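Gistik group reports steadier pick-ups of bowls and dishes with rim-first training

A small research team at Gistik has published results from a training method meant to fix one of the more stubborn problems in household robotics: taking hold of a bowl or dish by its edge without dropping it, tipping it or pushing it across the table.

The method, called Provosel, changes how recorded demonstrations are used. In the usual approach, a person performs a task many times with a hand-held gripper that has a camera on it, and a model learns to copy the motion from beginning to end. Provosel splits each recording at the moment the fingers close and gives the model extra practice on the short stretch just before and just after that point. The rest of the motion gets less weight.

"Most of a demonstration is travel," said Ruth Pilkington, who led the work. "The hand goes over, the hand comes back. The part that decides if you keep the bowl lasts less than a second, and the model was spending very little of its effort there."

The team started with 1,000 recorded demonstrations, all made by people using the same type of two-finger gripper on ordinary tabletops. After clips with missing or blurred contact moments were removed, 601 were left. Those were used to train both the Provosel model and a plain copying model, so that the two could be compared on equal terms.

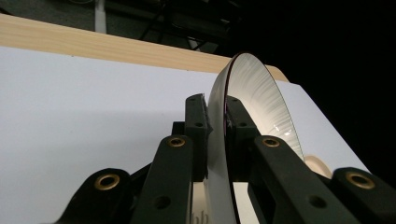

Thin-walled items make up a large share of the recordings. A mug has a handle and a box has flat sides, but a bowl offers a curved wall that gets narrow toward the rim, and the fingers have to straddle it with one inside and one outside. If the gripper comes in at a poor angle, one finger lands on top of the rim and the bowl tips. If it comes in too low, the inside finger hits the curve of the bottom before the outside finger has reached the wall.

People doing the demonstrations correct for this without thinking much about it. They slow down near the rim, turn the wrist a little, and close. According to the report, the plain copying model picked up the general path but tended to smooth out the small wrist turn, treating it as noise. Provosel kept it.

In the main test, each model was run on a robot arm for 265 trials with a mix of bowls, plates and shallow dishes. The Provosel model finished more of its trials than the plain model in every group of objects, with the widest gap on bowls and the narrowest on flat plates. The report breaks the failures down by type. Tipping at the rim, the most common failure for the plain model, dropped to third place under Provosel. Slips during the lift became the most common problem left.

The slips are partly a hardware matter, Pilkington said. The fingers close with the same force each time, and the model has no direct sense of touch. It works from what the camera sees. A heavier dish can swing between the fingers once it leaves the table, and there is not much in the picture to warn of it until the swing has started.

Glossy surfaces were another concern going in. Glare moves over a glazed or glass surface as the camera moves, and the team expected the highlights to confuse the model about where the edge was. The effect was smaller than they had planned for. The training clips already contained plenty of glare, and the group left it in, with no filtering and no dulling spray on the objects. An early trial with cleaned-up images did worse on the arm, where the glare came back.

Pale objects on pale tables caused more trouble. With a white bowl over a white surface the outline can come down to a thin line at the rim, and when that line was lost in shadow both models sometimes closed too early. The team kept the white tabletops in the set on purpose and said results on darker surfaces were better for both methods.

The report also covers a smaller run meant to find out how little data the method can work with. For that part the group used 50 clips of a single task, holding a dish on its edge by the wall, and trained from scratch. The result was usable but uneven. The model did well when the dish started near the middle of the table and poorly when it started close to the edge of the work area, where few of the 50 clips had gone.

Splitting the recordings was first done by hand, with a person stepping through each clip and marking the closing point. That took longer than the recording itself. A short program called Dobson now does the job by tracking the gap between the fingers and marking the place where it stops shrinking. A person still checks the marks, mostly to catch clips where the demonstrator closed on an object, opened again and took a second try.

Those second tries turned out to be worth keeping. In early versions they were thrown out as mistakes. When the team put them back in, with both closing points marked, the model began to recover from some bad grasps on its own – opening, backing off a little and coming in again at a different angle. The report is careful on this point and says there are too few such clips to say how far the behavior can be trusted.

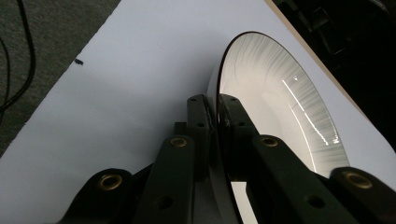 What comes next

The group plans to repeat the main test at Caststead, a second site with different tables, different lighting and people who have not used the gripper before. All of the present demonstrations came from a small number of practiced hands, and the report lists this as its main weak point. Newer users tend to approach more slowly and close more than once, and it is not clear that the closing point will be as easy to mark in their recordings.

A version with a simple pressure sensor in one finger pad is also being built. It is meant for the slips during lifting, and the first bench checks are set for February. Pilkington said the sensor would be added to the hand-held gripper as well as to the arm, so that the demonstrations and the robot trials keep matching.

"If the person's tool and the robot's tool drift apart, you lose most of what makes this kind of recording useful," she said. "We would rather have a crude sensor on both than a good one on the arm only."

Stacked bowls are not covered in the present work. Neither are items with food or liquid in them. The team tried a handful of stacked pick-ups late in the project and left them out of the totals – the fingers often took two rims at once, and the marking program had no way to tell.

The marking program and the list of clips used for training will be released with the full report. The recordings themselves will follow after the Caststead tests are finished.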